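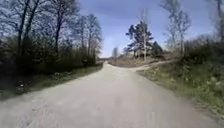 Lertchai Sangkhawat is late, then early, then on the phone from the wrong entrance. When he does sit down he has a bag of cables over one shoulder and a coffee he forgets to drink. It's Friday, a little after four in the afternoon, and he has to be at soundcheck by six. So we talk fast.

The record is called Chaimongkol. His second under the name Clesska, and the first one where you can hear a room. The debut was all laptop, all edges. Hard kicks, vocals chopped down to consonants, tracks that ended before you'd worked out where the one was. People liked it. DJs liked it more. He can't listen to it now.

"It sounds like somebody trying to win an argument," he says. "I was 24. I was trying to win an argument."

Chaimongkol doesn't argue. It opens with nearly two minutes of a reed organ holding a chord, slightly flat, with somebody moving a chair in the background. Then a hand drum. Then, way later than you want it, bass. By the time the beat lands you've stopped waiting for it, and the track is called Second Ferry, and it is the best thing he has made.

The organ belonged to his grandmother's neighbor. Her family name gave the album its title. She played it badly and every evening, he says, and as a kid he'd fall asleep to the same four hymns through the wall. When she moved out she left it to his family. The bellows leak. Two of the keys don't sound at all, so every melody on the album had to be written around the gaps.

He likes that kind of rule. There are others. No sample packs. Nothing faster than 112BPM. No part recorded more than three times, and if the third take is bad then the bad one goes on.

"The third take is bad a lot," he says.

You can hear it on Low Market, where the drum pattern trips over itself going into the break and just stays tripped. A DJ friend asked him for a corrected version, something she could mix out of. He sent her the same file with a new name. She plays it anyway.

Most of the album was made in Dostumstead, a town he moved to without having visited. Cheap rent, a long room over a closed tile shop, a downstairs neighbor who works nights and so didn't care what happened after dark. He stayed through one winter and left in March with 41 sketches and a cough. Nine of them made the record.

What did he do there when he wasn't recording? He thinks about it. Walked. Cooked rice. Listened to the same cassette of wedding music until it wore thin, then listened to it worn thin. The warble at the end of Zinc Roof is that tape, or what was left of it.

The label is Zamutetti, two people and a spare bedroom. They've put out 23 records, most of them in tiny runs, most of them slow. Dub, ambient, one very odd album of solo bass clarinet. A club producer was a stretch for them and they said so. He sent four tracks, heard nothing for weeks, then got a one-line email asking wether there were more.

The first pressing is 2,331 copies. Strange number. The plant's leftover stock of green vinyl ran out there and the label didn't want to finish the job in black.

Live is another problem. The organ doesn't travel. He tried it once, in a borrowed van, and spent the set holding the pedal board together with his knee. Now he plays it from a sampler, every note recorded long, leaks included, and triggers them by hand. A drummer joins for the bigger rooms. No visuals. Lights low and left alone – he asks for one color and lets the venue pick.

I'd caught the show the week before. The crowd took a while. A few people at the front wanted the old stuff, and shouted for it, and he grinned and played another six minutes of chord. Then Second Ferry came in under it and the floor sort of leaned. Not a drop, exactly. People just started moving at the same time, and kept on through the next three tracks without much of a cheer between them.

He noticed that too. The quiet. "First I thought they hated it," he says. "Then I looked up and their eyes were closed."

He's already thinking about the next one, which might have singing on it. His own, maybe. He has been taking lessons and won't say from who. The rules will change – the tempo limit is gone for sure, he's bored of it – but the organ stays untill it dies.

His phone goes again. The drummer, this time, also at the wrong entrance. He picks up the cables, leaves the coffee, comes back for the coffee, and heads down the stairs still talking.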